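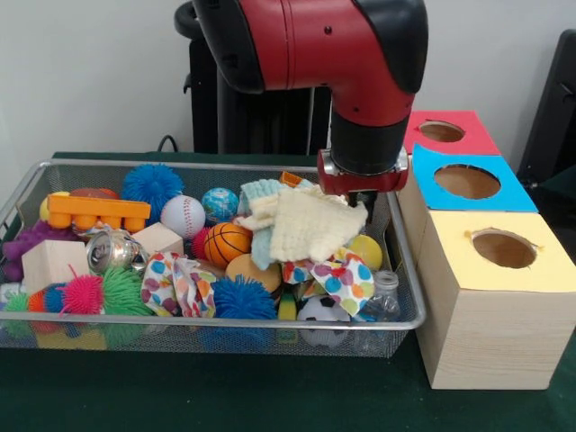

Toys in the wire basket, knitted cloth on top.

7 September 2019

Up at six to finish the call sheets before the heat came on. Jocelyn MacDonald wants every name on the Ala Street list phoned before the filing report closes, and I had left the last two pages from August undone. Got through most of them by nine. Mostly answering machines. One man gave me twenty dollars and a long talk about the storm drains, which I wrote down because the storm drains are in our platform and he said it better than we do.

The fundraiser is at the Papadakis house now. It was going to be at the Kestbridge Inn until they told us the room rate did not include chairs. Mrs. Papadakis has a back patio and does not mind people on the grass. The goal is $4000. We have sold enough tickets to cover the food and the printing, and everything past that goes to the second mailer. If we miss the number there is no second mailer, and the other side has already sent two.

I drove over at ten to look at the parking. The street takes cars on one side only. I asked at the church on the corner and they will let us use their lot as long as we are out by nine thirty, when choir practice finishes and they lock the gate. I need to put that on the reminder email. Also need to say the side gate and not the front door, or people will stand on the porch ringing the bell.

Iraklis Liapis came by the office at noon with the proof of the mailer. The photo of Liis is good. The back is too crowded. He has her three points about the school budget in type so small I had to hold it up to the window. I told him to drop the paragraph about her years on the zoning board and let the school part breathe. He did not like it but he marked it up. The printer needs it by tomorrow noon or we lose the price for 400 pieces, and that is only the test batch for the two precincts by the river.

Liis herself was in a bad mood. She had been at the Evach plant gate since the early shift, shaking hands, and most of the men walked past her with their heads down. She thinks the plant is lost to us. I said it was one morning. She said her opponent had been there the day before with doughnuts. We are not allowed to spend on doughnuts without Jocelyn signing for it, so I wrote it up as a request, three dozen, and left it on her desk.

Lunch was crackers and an apple in the car.

In the afternoon we had the argument about the speech again. Liis wants to talk for twenty minutes at the fundraiser. I think seven is plenty. People who have paid to stand on a patio with a plate in one hand want to meet her, and they can't do that while she is at a microphone. Jocelyn stayed out of it until I brought up the last event, when two of the larger donors left before the ask. She said we would settle on ten and that I should be the one to wave from the back when time is up. So that is my job now.
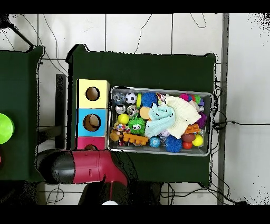
Ten is still too long, according to Kumiko Yagi, who would have Liis speak for five minutes, make the ask herself instead of leaving it to the host, and then go straight down the line of guests before anyone reaches for car keys. I wrote that on the back of the call sheet. I agree about the ask. It feels awkward coming from Mrs. Papadakis, who is giving us her house already. I will raise it with Jocelyn in the morning, before Liis gets in.

Eirini Tzavaras called at five about the debate. The library has confirmed the room but the moderator has not answered her last two emails. The other campaign wants no questions from the floor. We want them, or at least written ones on cards. Eirini thinks they will give us the cards if we give them the closing statement. I don't see that the closing statement is worth much when half the room has gone to get coffee, so I told her to make the trade if Liis says yes. Liis has not said yes.

Yard signs: the stakes came in and they are the wrong width. They fit, but loosely, and the first wind will have them. Have to call the supplier.

Home by eight. Ate soup standing up and did the reminder email. Put in the church lot, the side gate, and the time. Forgot to put in that checks need an employer and occupation written on them, so I had to send it again with that added. Bed at eleven. Printer first thing, then the stakes.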